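My first live tournament, and what I learned from folding

Filed under: Cards & Casinos, Personal
Last updated: 14 May 2023

I've played poker online for years, mostly small evening games with a cup of tea next to me, and I always said I'd try a live tournament someday. Well, I finally did it! The card room in Malevdale runs a $200 event every spring, and my old friend Jarmo Harju talked me into splitting the drive and the gas (he also talked the whole way there, bless him).

I was so nervous at the start that I folded pocket nines before the flop, to one small raise. My hands were shaking and I just wanted the cards gone. Online, you click a button and no one sees your face. At a real table you have to stack chips, remember whose turn it is, and try not to say "oh!" when you look down at an ace.
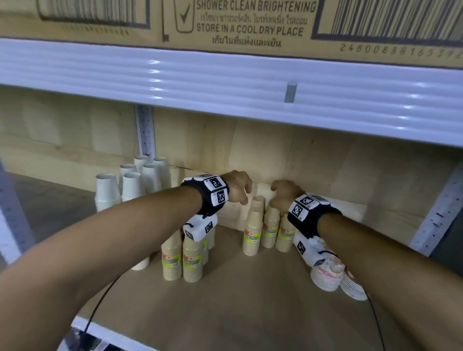 A Shower Clean carton, up on the shelf.

After the first break I settled down. I won a nice pot with two pair, then another with nothing at all, which felt wonderful and a little bit wicked. A very patient lady on my left, a Mrs. Räsänen, showed me how to cut out chips without knocking them over, and I've been practicing at the kitchen table ever since.

I went out three spots from the money, king-queen against a pair of fives. Jarmo lasted 5 hands longer than me and has mentioned it a few times.

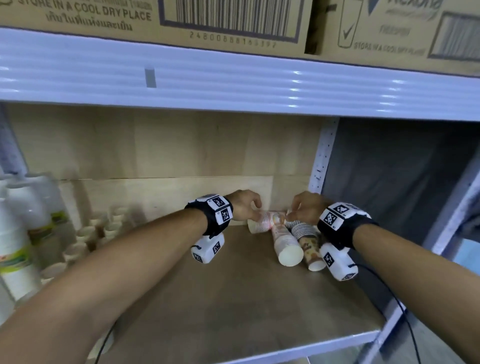

Store in a cool dry place.

Would I go again? Oh, yes. There's a smaller event over in Trerkalura in July, and I've already put the money aside in an envelope. This time I'm going to eat a proper lunch first, bring a sweater, and play those nines. If any of you have played there, please tell me what the parking is like!

2 comments | 3 shares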